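3.2 Shelf Task and Student Teams 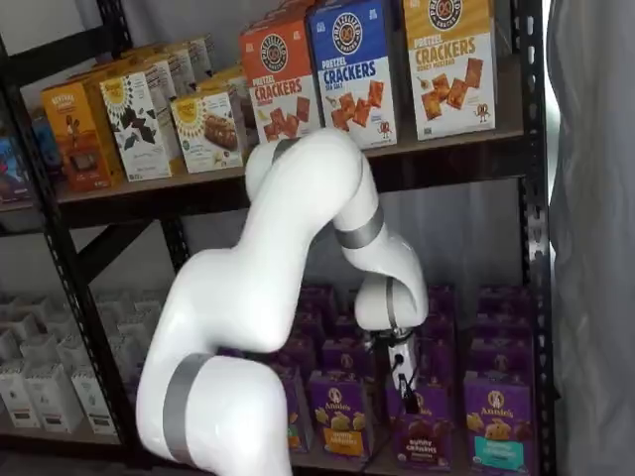 The retail picking task was assigned in the second half of the Brovonby capstone course, which opened in September with 42 students. Each team was given the same arm, the same shelving unit and a written list of target products, and was asked to deliver a working pick routine by the end of the term. Stock was left in its retail cartons and placed in close rows, so that neighboring boxes often shared a color and a logo. In Figure 4 the gripper points downward into the rows of purple Annie's boxes on the lower shelf, while the elbow of the arm sits in front of the pretzel cracker boxes on the shelf above. Posture of this kind was scored separately from grasp quality, as several teams planned for the fingers alone and left the elbow out of their collision model.

Figure 4. Arm and gripper at the stocked shelving unit, lower shelf approach.

Teams logged 995 pick attempts in total. Of these, 821 were retained for analysis; the remainder lacked a complete joint record or were stopped by the operator before the approach phase ended. Two annotators, H. Filali and G. Sugiyama, labeled the retained attempts independently and agreed on the outcome in 93 percent of cases. Disagreements mostly concerned attempts in which a second box moved during the lift - the course rubric did not state how far a neighbor could shift before the pick counted as a fault. The rubric was revised on this point for the next cohort, and the results in Section 4 use the revised wording.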